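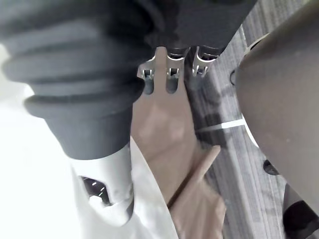
주름진 회색 원통과 나란한 금속 브래킷 세 개

홈 | 새 글 | 공구 이야기 | 손질법 | 장터 | 로그인

8월, 글 일제 그리가이테

오캄포에서 헌 대패 고치는 사람을 꼭 만나 보라고 Clarnness 게시판에서 몇 번이나 추천을 받았거든요. 쪽지를 보냈더니 웬세슬라오 숄랄파 씨한테서 바로 답장이 왔어요. "오실 때 안 드는 대패 하나 들고 오세요." 그래서 저희 집 창고에서 제일 불쌍한 녀석을 신문지에 둘둘 말아 가방에 넣고 갔죠.

작업실 이름은 클라벤트예요. 간판이 작아서 두 번이나 지나쳤습니다(전화해서 겨우 찾음). 숄랄파 씨는 인사도 하기 전에 제 가방부터 보더라고요. 신문지를 풀어 날을 창 쪽으로 비춰 보더니 웃으면서 "이건 누가 그라인더로 갈다가 포기한 날이네요" 하셨어요. 제가 그랬어요. 작년에 제가요...

처음부터 대패였냐고 물었더니 시작은 톱이었대요. "삼촌이 플루켁 톱을 한 자루 주셨는데 이가 엉망이었어요. 줄로 하나하나 세우다가 손가락을 다 까먹고, 그래도 나무에 쑥 들어가는 순간이 너무 좋은 거예요. 그날 저녁밥도 안 먹고 계속 썰었어요." 플루켁은 저도 톱만 알았는데 대패도 잠깐 만들었다고 하네요. 손잡이 뒤쪽이 유난히 낮아서 손이 큰 사람은 새끼손가락이 갈 데가 없다고요. 그러면서도 본인이 제일 자주 쓰는 게 그 대패랍니다.

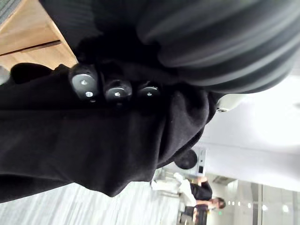 검은 천과 회색 금속 면이 달린 둥근 검은색 노브

제일 궁금했던 건 녹이었어요. 저는 녹만 보면 식초부터 찾는 사람이라 그 얘기를 했더니 표정이 살짝 굳으시더라고요. "식초가 나쁜 건 아닌데, 담가 놓고 잊어버리는 사람이 너무 많아요. 하룻밤 자고 나면 표면이 곰보가 돼 있죠." 본인은 기름 묻힌 수세미로 먼저 문질러 보고, 그래도 남는 자리만 200방 사포를 댄대요. 바닥 면은 평평한 유리판에 사포를 붙여서 밀고요. 옆면은 어지간하면 안 건드린답니다. "옆면까지 번쩍거리면 팔 때는 좋겠죠. 근데 저는 누가 오래 쥐고 있던 색이 남은 게 좋아요."

날은 숫돌로 올라가다가 4,000방에서 멈춘대요. 더 고운 걸 쓰는 분들도 많잖아요? 그것도 여쭤봤어요. "써 봤죠. 거울처럼 돼요, 예쁘고. 그런데 제가 하는 건 문짝이랑 서랍이에요. 결이 꼬인 나무 한 번 만나면 다시 갈아야 하는데, 빨리 갈고 빨리 돌아오는 게 저한텐 맞아요." 저는 지금까지 숫돌 욕심만 냈지 뒷날 평 잡는 건 대충 넘어갔는데, 이 얘기 듣고 좀 찔렸습니다. 실제로 제 날도 앞은 멀쩡하고 뒤가 문제였어요! 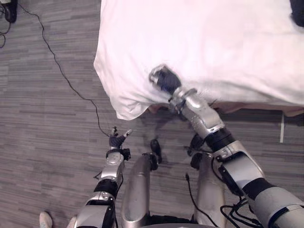
그러고는 덧날 얘기로 한참을 갔어요. 초보가 안 드는 대패를 들고 오면 열에 아홉은 날보다 덧날이 떠 있는 거라고 해요. 틈이 있으면 대팻밥이 거기로 파고들어서 막히는데, 사람들은 그걸 날이 무뎌서 그런 줄 안다고요. 확인하는 법은 간단해요. 날이랑 덧날을 붙여 조이고 빛에 비춰 보기. 빛이 새면 덧날 끝을 숫돌에 살짝 기울여 밀어 주면 됩니다. 제 건 빛이 아주 시원하게 샜고요.

살 때는 뭘 보냐는 질문에는 한참 생각하시더니 이렇게 답하셨어요. "입구 쪽에 금 간 거. 그것만 없으면 녹은 무섭지 않아요. 나사가 없는 것도 조심하세요, 옛날 나사산은 철물점 가도 안 맞아요." 가격은 동네마다 달라서 말하기 싫다고 하셨지만, 상자째 파는 걸 사면 한 20달러에 쓸 만한 몸통 하나는 건진 적이 많대요. 나머지는 부품용으로 서랍에 들어가고요. 그 서랍, 저도 열어 봤는데 솔직히 부러웠어요.
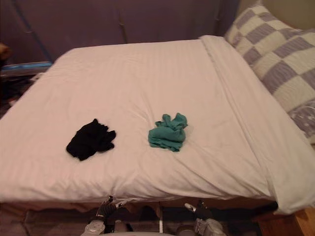 팔 것과 안 팔 것

고친 대패를 다 파느냐고 물었더니 고개를 저으셨어요. "긴 대패는 팔아요, 자리를 차지하니까. 작은 블록 대패는 못 팔겠어요. 앞치마 주머니에 넣고 다니다 보면 정이 들어서." 삼촌이 준 톱은 당연히 안 판답니다. 이가 워낙 닳아서 요즘은 벽에 걸어 두고 지낸대요.

수강생을 받을 생각은 없냐고도 여쭤봤는데, 여름엔 작업실이 너무 더워서 선선해지면 생각해 보겠다고 하셨어요. 제가 첫 번째로 신청한다고 말해 놨습니다 ㅎㅎ

제 대패는 그 자리에서 뒷날을 잡고 덧날까지 맞춰 주셨어요. 시험 삼아 소나무 자투리를 밀었는데 대팻밥이 돌돌 말려 나오는 거예요. 집에 와서 참나무에도 해 봤더니 그건 아직 좀 걸리네요. 숄랄파 씨한테 쪽지로 물어봤더니 날을 덜 빼라고 하셔서, 이번 주에 다시 해 보고 댓글로 올릴게요.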